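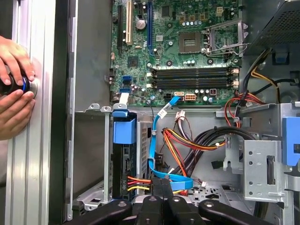 4 min read

How to make the arm choose the correct blue part inside an old PC?

Damián Villaseñor
Posted October 8, 2024

Hello to all. I am in the student robotics club Bivia, and our project is to take apart old desktop computers with an arm. The first task sounds easy: go to the blue tab by the drives, close the fingers on it, pull. We don't touch the motherboard or the power supply at this stage.

My difficulty is with the camera on the wrist. I wrote a color filter for blue in HSV, then I take the biggest blob and send its center to Cirell, our motion program. From far away the result is acceptable. When the arm comes closer, the target begins to jump. In this computer almost everything I don't want is also blue: the SATA cable, the SATA ports on the board, one of the slots, even the ring on the knob at the side of the table. The cable is the worst, it makes a big loop in the middle and it is more bright than the caddy.

I made 40 attempts with the same case, and in 67 percent of them the blob was on the right part at the moment of closing. The others were mostly the cable. Our teacher wants to see a better number before we may try a second model of computer.

What I tried already: a narrower range of hue (then the caddy also disappears when its side is in shadow), and a minimum area for the blob (the cable is long, so it passes). I don't have enough labeled pictures for training a network and I would prefer to avoid this. We have also a fixed camera that looks at the whole table. At the moment we use it only for recording.

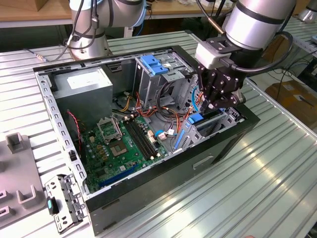 The case on its side, with the gripper above the blue tab.

Is there a simple way to separate these parts? Thank you for your patience with my English.

Hüsnü Tokgöz

I had nearly the same problem two years ago with green connectors on a green board. My advice is to stop asking the wrist camera a question that is too big for it. You have a camera that doesn't move, so let it decide the region, and let the wrist camera work only inside that region.

In the view of the fixed camera, look for the case first. The metal edge and the dark wall give you strong straight lines. When you have the corners of the case, you can write down where the drive area is for this model, as a rectangle relative to these corners. It is manual work, but you do it once per model. Then move the wrist above this rectangle and ignore every blue thing outside of it. The ports on the motherboard and the ring on your knob will be gone immediately.

The cable will still go through the rectangle sometimes. For this one use shape. Take the blob and make a skeleton or a distance transform. A cable has almost the same small width everywhere. The caddy is a wider piece of plastic, so its maximum distance value is much higher. I would sort the blobs by this value and forget about area completely.

Two small things also:

Your fingers take a large part of the lower image. Make a fixed mask for them. They are black, but when they pass over a blue part they cut it in pieces, and the center of the blob moves. If your fingers open and close during the approach, make the mask for the open position and keep them open until the last moment.

Lock the exposure and the white balance. If they are automatic, the bright metal makes the camera darker and your hue range is not the same range anymore. Please check this before you change the code, it costs five minutes.

Berkay Kocabaş

put a sticker on it. we used small printed markers in our school project and never had problem with color again. or buy black SATA cables

Hüsnü Coşkun

The sticker is okay for a demonstration, but if the project is about old computers that arrive from anywhere, somebody must open each one and glue the sticker, and this person could pull the drive also.

I want to add one thing to the answer of Tokgöz. Don't take the target from one picture. Take it from several pictures during the approach, transform each one to the table coordinates, and accept it only if the points stay close together. A reflection or a piece of cable will usually move when the angle changes. Cirell gives you the pose of the wrist with a time stamp, so you can match it with the picture. In my case the times were not matching at the beginning — the camera was late — and I lost a whole week of June with this. Move the arm slowly at first, and see if the error becomes smaller. If yes, it is the delay.

Also do the pull only after a small test: close, lift a few millimeters, look again with the fixed camera. If the cable moved and the caddy didn't, open and go back.

Comments

Damián Villaseñor: Thank you! The exposure was automatic, I didn't know. I will lock it and repeat the attempts before I write the part with the corners.

Perihan Başaran: Is the distance transform fast enough on a small computer? Ours is quite weak.

Hüsnü Tokgöz: @Perihan yes, if you run it only inside the rectangle. You can also make the picture half size first.

Berkay Kocabaş: i still think sticker

Perihan Başaran: Does somebody know if the corner method also works when the case is a little rotated on the table? Ours is never placed straight.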